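2025-02-03

I drove out to the Cakon open afternoon last week half expecting to come home with my washing-up solved for life. I didn't, but I had a lovely time, and I've got a much better idea of where these household machines have got to (further than I thought with towels, nowhere at all with duvet covers).

Cakon had taken over the old Skinance showroom and split it in two. One half was done up as a kitchen and utility room, the other as a little corner shop with proper shelves and a stockroom door. The star turn was Drindura, a two-armed machine on wheels that the firm has been working on since last April. It was given 40 hand towels, all the same size, and it folded every one while we stood there with our tea. Very neat corners, I must say! Then someone handed it a fitted sheet and it spent so long hunting for an edge that the staff took the thing away again.

The shop side was slower going. Drindura had 100 tins and packets to put out and managed 83 before time was called. Tins went up beautifully. Bags of rice were the trouble, as they sag in the middle and slide off the pile, and a person had to step in more than once.

Ghizlane El Idrissi, who runs the trials, was refreshingly straight with us. "It's good at one job in one room," she told me. "Move the bin and we've got a bad morning." She reckons driving has had a head start because so many people have been collecting road footage for years, hedges and parked cars and all, while hardly anyone has filmed themselves putting a shop order away.

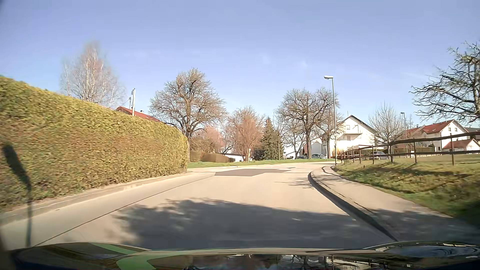
Can a machine do the household chores yet? It can do a few of them, slowly, in a room it already knows and with a person close by to sort out the muddles.

I asked about the dishwasher, obviously. Plates and mugs are fine, apparently, but it won't be trusted with wine glasses for a while, and it can't scrape a burnt pan. A full load takes it about 53 minutes to put away, and I can do ours while the kettle boils. Then again, I'd happily let it take all evening if I was in the other room with my feet up!

The next stop is a proper working shop. Rweyemamu, the grocer, has agreed to have Drindura in after closing time for a spell in April, filling the tinned goods aisle and nothing else. Staff will check the shelves before opening. There's no price yet and no date for a home version, and when I pressed Ghizlane on it she laughed and offered me another biscuit.

If you fancy a look yourself, Cakon is planning a second open afternoon once the shop trial is done. Places are free but you have to put your name down at the showroom desk, and bring something awkward to fold. I'm taking the duvet cover.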